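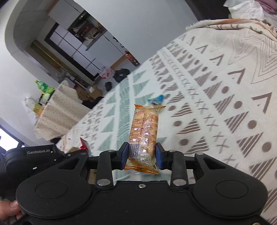 A wrapped bread roll and sweets among the things on the bed.

Snacks for the September trip

The packing list for Rarnwood has gone out and most of the questions so far have been about food. The coach leaves early and there is no proper stop before Prarnard, where there is a Costa next to the car park, so please bring enough to last the morning.

Individually wrapped bread rolls travel well and leave few crumbs. Boiled sweets are fine too. Please avoid anything that melts or needs a fridge.

Lay everything out on the bed the night before, clothes at one end and food at the other, and put the food in last. Shoes go in their own bag. Each person may bring one bag for the hold, up to 12 kg, and a small one for the seat. Keep tissues in the small one.

The balance of 819 pounds for the coach is due at the end of the month. Seats are still available, nine at the last check.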